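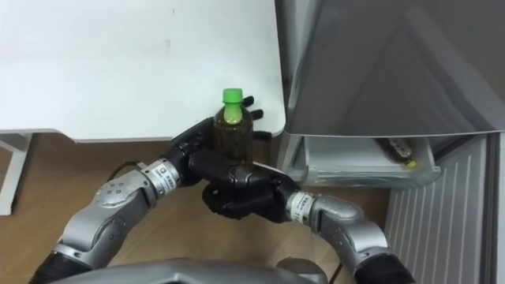
**What does one episode in this set contain?**

One recorded attempt at a household task, start to finish, with the head camera video, joint positions for both arms and both hands, the operator's commands, and a line of text saying what the task was. Failed attempts are included and marked as failed.

# Bramoswood Bottles

Two-handed bottle handling, collected by teleoperation for imitation learning. Maintained by Cathal Keogh at Trimetti. Card last revised 28 May 2023.

## Summary

| Field | Value |
|---|---|
| Episodes | 949 |
| Task families | 4 |
| Arms per robot | 2 |
| Control | Teleoperation, both arms at once |
| Language | English task strings |
| License | Research use, see `LICENSE` |

## Tasks

- `handover`: pass a bottle from one hand to the other
- `support`: hold a bottle upright with one hand at the side and the other under the base
- `place`: set a bottle down on the table
- `drawer`: put a bottle into an open drawer or take one out

An episode belongs to one family only. When an operator did two things in a row, for example took a bottle out of the drawer and then put it on the table, we cut the recording at the point where the first goal was met. The cut points are in `splits/cuts.csv`. A few cuts fall a little late and the arm is already moving toward the next goal. We left those alone.

## How it was collected

Operators wore tracked gloves and watched the head camera view on a screen. Before each attempt they read the task string aloud and pressed a pedal to start recording. They pressed it again when the goal was met or when they gave up.

Bottles were put back by hand between attempts. Operators were told to vary the start position and to turn the bottle so the label was not always facing the same way. They did this unevenly. The early sessions have less variety than the later ones, and anyone training on a small subset should sample across sessions.

The hands have no touch sensors. Grip has to be read from the finger joint positions and the difference between commanded and measured angles. That difference is noisy when the fingers first close, so we suggest smoothing it before use.

## Files

```
bramoswood/
 episodes/
 <episode_id>/
 head.mp4
 joints.parquet
 commands.parquet
 meta.json
 splits/
 train.txt
 val.txt
 cuts.csv
 LICENSE
```

`meta.json` holds the task string, the family, the session, an operator code and the outcome. The outcome is `success`, `fail` or `unclear`.

Joint values are in radians. Left arm comes first in every array, then left hand, right arm, right hand. Version 2 fixed the order of the right thumb joints, which were swapped in the first release. If you trained on the old files, please download again.

## Labels

Outcomes were marked by the operator right after the attempt and checked later from video by a second person. Where the two disagreed, the episode is `unclear`. Most of these are `support` episodes in which the bottle leaned but stayed in the hands.

A dropped bottle is always a fail, even if the operator picked it up again and finished.

## Known problems

- Clear plastic is hard to see against the white tabletop. Do not rely on the video alone to find the edge of a bottle.
- The fingers often hide most of the bottle during `support` and `handover`.
- Liquid level is not recorded. Two bottles of the same kind can differ in weight.
- Timestamps in the December sessions drift between video and joints. The corrected offset is in `meta.json` under `sync_offset`, and the loader applies it. If you write your own loader, apply it yourself.
- There is no audio. The spoken task strings were used only to keep the operators on track.

## Splits

Train and validation are divided by session, so episodes from one session never appear in both. There is no public test split. We test on the robot, and numbers from the validation split have not tracked those results very closely — treat them as a check that training is working.

## Related sets

The Gelard set uses the same file layout and covers cloths and towels. The Noonan set is older, single-arm, and needs conversion before the two can be mixed. A script is in `tools/convert_noonan.py`. It fills the missing arm with zeros and adds a mask, and the mask should go into the loss.

## Use

Suitable for training and comparing two-handed policies on bottles of this general size. We have not tried glass, cans or cartons, and no episode includes opening a cap or pouring.

Do not use the operator codes to compare the skill of individual people. They are there so that episodes can be grouped by driving style.

## Reporting errors

Open an issue with the episode ID and the time in the video. For a wrong outcome label, say which label you think is right. Fixes go into the next release and are listed in `CHANGES.md`.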